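Robot Test Scenes Get a Written Standard

Undstead, the testing group that reviews software for robot arms, has released a set of good-practice rules for simulated tabletop trials. The document, dated 2022-08-12, covers how a scene is laid out, what gets recorded and when a trial must be thrown away.
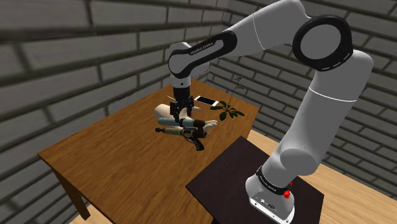
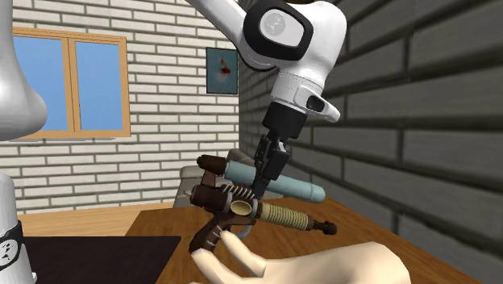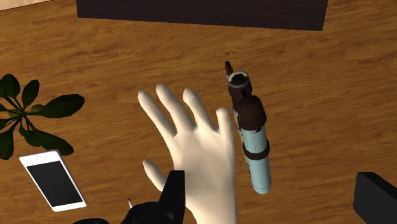

Simulated trials with a robot arm, a table and a model hand.

Most of the rules deal with what the group calls sensitive neighbors, meaning anything shaped like a person or a part of one. Marisol Rivadeneyra, who edited the text, wanted the wording to apply before any physical arm is switched on. A developer must list every item on the table and state which one the arm is meant to pick up. Where a toy ray gun with a blue cylinder along it lies right beside a model hand, as it does in these trials, the hand is entered as a sensitive neighbor and the clearance between it and the gripper fingers has to be logged at every step. Contact with the hand ends the trial, even if the target is lifted cleanly.

Views are covered too. Each trial needs one view that takes in the whole arm and one from close to the gripper. Gerardo Monti of Starkano, a supplier that tried the draft, said the second view added storage costs but settled several arguments about near misses.

Starkano ran 3,740 trials under the draft and had to discard 202 of them, mostly for missing clearance logs. Some 2,200 of the remainder used layouts with at least one sensitive neighbor.

Kadri Kļaviņa, a reviewer at Blöndal, thinks the rules are still too loose on lighting and surface friction, which developers may set as they like provided they report the values. She has asked for fixed ranges. Undstead will take comments on that section until December, and the 6 companies already using the draft can keep their current settings until then.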